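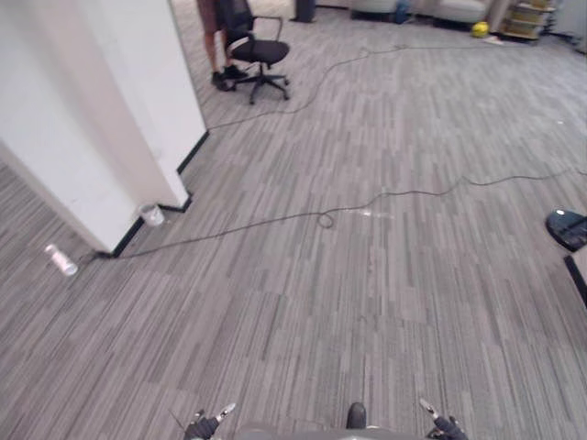

By the white pillar, Plarkton office.

Two schedulers wanted – part time, start soon

Mon 6 June
By Ezequiel Ibarra
14 shares | 3 comments

Quick version first. Plarkton books interpreters for clinics, schools and a couple of courthouses. We need two part-time schedulers. 20 hours a week each, one on mornings and one on afternoons. Paid training. If that's enough for you, skip to the bottom and write to us.

Longer version.

We handle 2,000 bookings a month, mostly Spanish, Portuguese, Haitian Creole and Vietnamese, plus whatever else comes in. A clinic calls, or fills in the web form, or faxes (yes, still faxes). You find an interpreter who speaks the language, is free, can get there, and is cleared for that kind of appointment. You confirm both sides. You write it down where the rest of us can find it. Then the appointment moves to Thursday and you do it again.

The scheduling team is small. Benoît Delorme runs it and you'd report to him. He is calm on the phone, expects notes to be readable, and will ask you to redo them if they aren't.

What the morning person does
Opens the queue at 7. Same-day requests first, always. Calls interpreters who haven't confirmed. Handles cancelations from overnight. Hands off to the afternoon person with a written list – not a verbal one, we tried that.

What the afternoon person does
Picks up the list. Books for the next day and the rest of the week. Sends the evening confirmations. Closes at 6. Slower on Fridays, very busy right before a long weekend.

What you need
Good phone manner, with people who are stressed or in a hurry
Fast, accurate typing
Comfortable with two screens and a lot of open tabs
High school diploma or GED
OK with confidential information, you'll sign a form and we take it seriously

Nice to have, not required
A second language. You will not be interpreting, that's a separate job with separate certification, but it helps when you're spelling names
Any time in a front office, a dispatch desk, a hotel, a busy resturant
Experience with Mollia, which is what we use for the calendar. Most people haven't seen it before. You pick it up in the first week 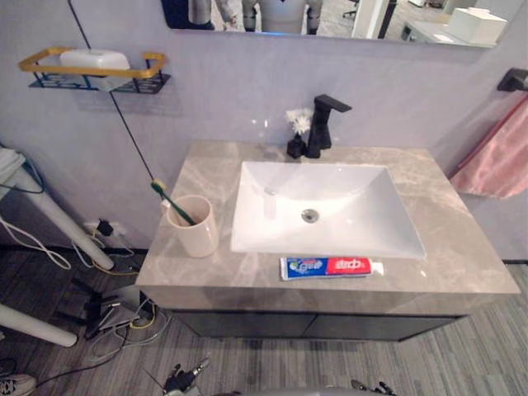 Training is 11 days, full days, paid at the same rate as the job. You sit with Benoît for the first part and listen in, then you take calls and he listens in. After that your regular shift. Please don't apply if you can't do the full-day training, we can't split it up. Sorry.

Pay and the rest
Hourly, rate is in the full posting we send back when you write. Goes up after the first review in December if all is well. Paid sick time from day one. Paid holidays, same ones our clinics take. Health plan is only for people over 30 hours so not this role, want to be upfront about that. Dental is available to everybody through Prident, you pay part, we pay part.

Where
In the office for the training and the first few months. After that one day a week from home is possible if your internet is decent. Parking is in the Cantero garage next door, we validate. Bus stop on the corner.

Hours can shift a little for school pickup and that kind of thing, tell us early. We can't do evenings or weekends for this one, that's the on-call team and they're full.

How to apply
Send a short email – a few lines on which shift you want, when you could start, and any job where you had to keep a lot of things straight at once. Résumé attached if you have one, PDF or Word. No cover letter please. Put MORNING or AFTERNOON in the subject line, or EITHER.

Benoît reads them all and calls people back himself. The call is short. Then one interview in person with a practice exercise on paper, six fake requests and a list of interpreters, you match them up and tell us why. No trick questions. Bring ID.

Applied last year and didn't hear back? Apply agian, the inbox was a mess then and we'd like to see your name.

Open until both spots are filled. First good match gets first pick of shift.

Share this posting

Recent postings
On-call interpreter, Vietnamese – weekends
Billing assistant, temporary
How we assign same-day requests
Interpreter mileage form, updated
Holiday closings for clinics and schools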